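Why Does Food Stay Warm or Cold?

Leave a bowl of soup on the counter and it cools down. Leave a glass of ice water next to it and the ice melts. The two things seem like opposites, but they happen for the same reason. Heat is moving.

Heat always moves from a warmer place to a cooler place. The hot soup gives heat to the air in the kitchen. The air in the kitchen gives heat to the ice water. This goes on until everything is the same temperature as the room.

People sometimes say "Close the door, you're letting the cold in." A scientist would say you are letting the heat out. Cold is what we call it when there is less heat.

Three ways heat travels

The first way is called conduction. This is when heat passes between things that are touching. If you put a metal spoon in hot cocoa, the handle gets warm after a while. The heat moves up the spoon from the cocoa to your fingers. Metal is a good conductor. Wood and plastic are poor conductors, so many cooking pots have handles made of wood or plastic.

The second way is called convection. This is when heat is carried by a moving liquid or gas. Warm air rises and cooler air sinks to take its place. The steam you see above a bowl of noodles is riding up on warm air.

The third way is called radiation. Heat can cross a space without anything carrying it. The heat of the sun gets to us this way. So does the heat you feel on your face when you sit near a campfire.

How to slow heat down

You can't stop heat from moving, but you can slow it down. Anything that slows heat down is called an insulator. A winter coat is an insulator. It does not make any heat of its own. It keeps the heat your body makes from getting away too fast.

Air is a very good insulator when it is held still. Feathers, wool and foam all have tiny pockets of air inside them. Shiny foil helps in another way. It reflects radiated heat, a little like a mirror reflects light. Food delivery bags often use these two ideas together, with padding in the walls and foil on the inside.

Food on the table, with an insulated bag in the first picture

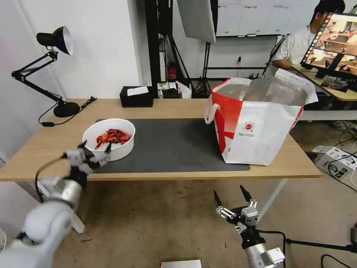
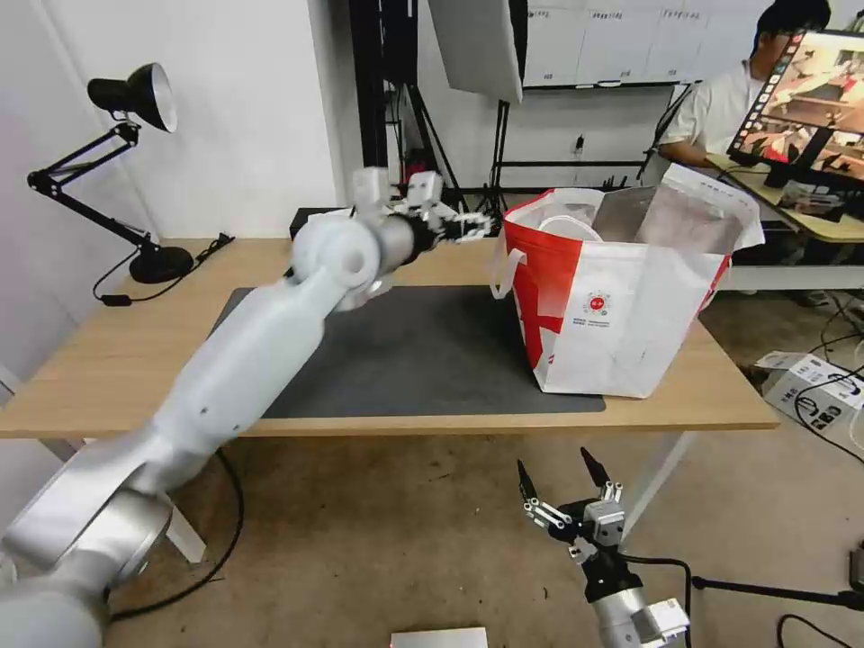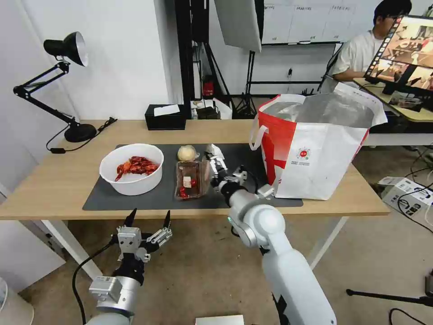

An insulated bag works for cold food too. Ice cream in the bag stays frozen longer because the heat outside has a hard time getting in. The bag does not know if the food is hot or cold. It slows down heat in both directions.

Shape and size matter as well. A big pot of stew cools more slowly than a small cup of the same stew. Food spread out flat on a plate cools faster than food in a deep bowl, because more of it is touching the air. A lid helps a lot. It traps warm air and steam over the food.

Try it yourself

Ask an adult to help you with the warm water.

You need 2 cups that are the same, a wool sock, a kitchen thermometer, and warm water from the tap.

Put one cup inside the sock. Leave the other cup bare. Fill both cups to the same height with warm water. Measure the temperature of each one and write it down. Wait 20 minutes and measure again. Which cup lost more heat?

Now do it over with cold water from the refrigerator. Before you start, guess which cup will warm up first.

Words to know

Conduction: heat moving between things that touch.
Convection: heat carried by a moving liquid or gas.
Radiation: heat that can travel across empty space.
Insulator: a material that slows heat down.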